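Grimgate, 2018-06-19 – for immediate release

# Clastex to reopen Grimgate recital hall with new work by Itach

Clastex, the chamber music organisation based in Grimgate, will return to its recital hall in November after a closure for acoustic and electrical work. The first programme will include the premiere of Radu, a piece for strings and low brass written by the composer collective Itach.

The work on the hall covered the stage, the rear wall and the ventilation. The stage has been rebuilt 3 metres deeper, so that an ensemble of 17 players can sit in a single arc without using the side steps. Ventilation ducts above the stalls have been replaced with wider ones running at lower air speed, which reduces background noise during quiet passages. The rear wall has been fitted with timber panels set at shallow angles to scatter reflections that previously returned to the platform as a late echo.

Seating has been relaid on the original rake. Sightlines from the outer seats of the first six rows have been corrected by turning those seats slightly inwards. The balcony has not been altered.
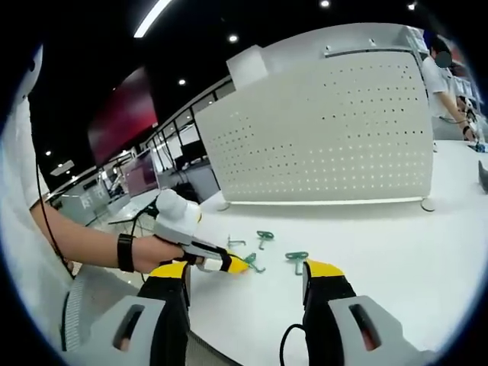
**Will the hall's organ be used in the opening programme?**

The organ will remain closed until its wind supply has been tested with the new ventilation running. Clastex expects to include it in a later season.

Radu is in four linked sections and plays without a break. The strings are divided into two groups, placed left and right, with the brass behind them on the extended part of the stage. Much of the second section is marked to be played without vibrato. Itach prepared the score after a series of trial rehearsals in a neighbouring church hall, and the final version shortens the brass writing in the last section.

The remainder of the programme consists of two string serenades and a short set of dances for winds. There will be one interval. A second performance with the same players will follow on the next evening – the running order will be reversed, with Radu placed last.

Clastex will issue 1000 tickets at the lowest price across the opening season. These can be booked in person at the Grimgate box office or by telephone on extension 3806. Returned tickets will be sold at the door one hour before each performance. Spaces for wheelchair users are available at both ends of row F and should be reserved in advance.

Review tickets and study scores of Radu may be requested from the Clastex press office. Rehearsals are closed to the public.

**Issued by:** Clastex press office, Grimgate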